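Clerko two-finger gripper: a buyer's notes

Reviewed 29th May by Narayanan Joseph

Every equipment budget has a line that everyone argues about and a line that eats the money. At Plildale the argument was over the arm. The money went on everything hanging off it.

We were planning a small bin-picking cell for mixed household items, and the arm was settled early. Venkatesh Thampi had already drawn up the spreadsheet, and the spreadsheet had a cell marked "gripper, etc." I would like to say a few words about that "etc."

What you get

The Clerko comes in a box far nicer than it needs to be. Inside are the gripper body, a bag of screws, two sets of fingertips and a manual that assumes you already own the manual for something else. The adapter plate is extra. So is the cable long enough to reach anything. Chettiar, the reseller, was very pleasant about both and invoiced promptly.

We also had Drunano quote for a rival model. Theirs was $1,000 cheaper until we asked for the same parts, at which point the two quotes became close friends.

Living with it

Setup took two days, most of it spent on hoses and cable routing. Put this in your plan as its own line. The bundle has to follow the wrist through every pose you intend to use, and it will find the one pose you didn't try. Ours went back for more slack twice.

Grip is good on boxes and blocks. Soft goods are a matter of opinion – the gripper has one and you have another. Bottles lying on their sides sit somewhere in the middle, and they're what I'd take to any demo. Salespeople bring a cube. Bring a squeeze bottle.

Bins matter more than I budgeted for, too. Sloped walls leave less room for fingers near the edges than the catalog drawing suggests, and a bin that can shift is a bin you'll be teaching again. Buy clamps. They were the cheapest thing on our order and I've had no complaints about them. 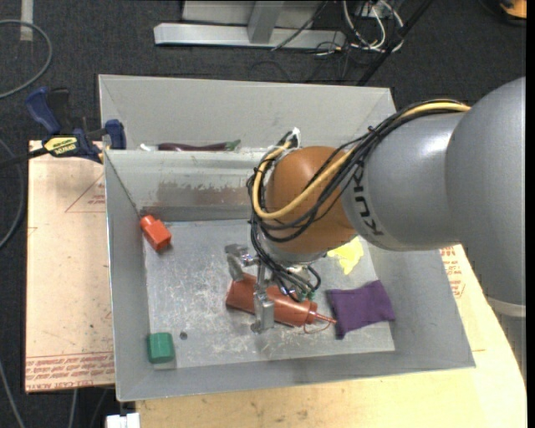 What to put in the budget

Gripper, adapter plate, the longer cable, spare fingertips, hoses and fittings, clamps, and bins you don't mind getting scratched. Then add a week of somebody's time and don't let anyone call it "integration" and move it to another department. Venkatesh tried this in April. It came back.

Verdict

I'd buy the Clerko again, with the full parts list stapled to the first quote. Fingertips are the running cost to watch, and Chettiar sells them only in pairs, so ask about lead time before you sign.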